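Search tickets
Search by number or keyword

Ticket: Catalog export stops at 1,000 rows
Opened by: Edileuza Brandão
Assigned to: Ho-yin Shih
Status: Waiting on vendor
Opened: 21/09/2026

Edileuza Brandão wrote:
The nightly export from the Hastby inventory to the web shop is short again. We have 3,619 active items and the file that landed this morning has 1,000 lines plus the header. Everything after that is missing from the shop, including most of fabrics and all of packaging. I ran it again by hand from the Exports tab and got the same count. No error on screen, and the job says Completed.

Ho-yin Shih wrote:
Thanks. Can you tell me if this is the full export or the changes-only one? Also which account the job runs under. You can see that at the bottom of the job settings, under Owner.

Edileuza Brandão wrote:
Full export. Owner is the Wallarwood service account. It used to be Rosario's login but we moved it off that in June when he changed sites. It has worked fine up to now as far as I know - Rosario would have said something.

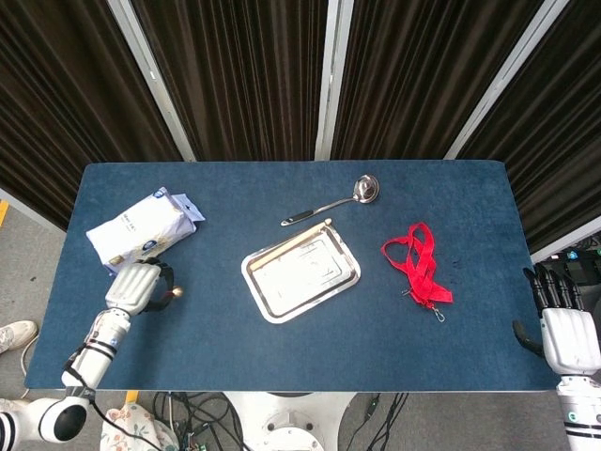 Item pages that did make it across look normal. Titles, prices and photos all match what is in Hastby. So it's only the row count that is wrong, at least from what I have checked.

Ho-yin Shih wrote:
I pulled the job log. The export asks for page one, gets 1,000 rows, and never asks for page two. The reply from the server has the "next page" field blank. I ran the same export under my own admin login and got all 3,619 rows in 4 pages, so the data is fine.

Things tried so far:
- Cleared the export cache and reran. Same result.
- Set the page size to 500. Got 500 rows, then it stopped.
- Made a new job from scratch under the service account. Same result.
- Changed the owner to my login. Full file.

Rosario Ruggiero wrote:
Check the role on the service account. When I set it up I gave it Reader plus Bulk Read. If somebody tidied up roles, Bulk Read may be gone.

Ho-yin Shih wrote:
Bulk Read is still ticked. I removed it and added it back, no change. The account was last edited when Hastby went to version 21, so I think the update changed what that role covers. I have sent the log to Mulugeta Asfaw at the vendor.

For now the job runs under my login. Please don't delete the old one - Mulugeta may want to look at it.

Edileuza Brandão wrote:
Reran it. Full file, and the packaging items are back in the shop. Leave this open until the service account works.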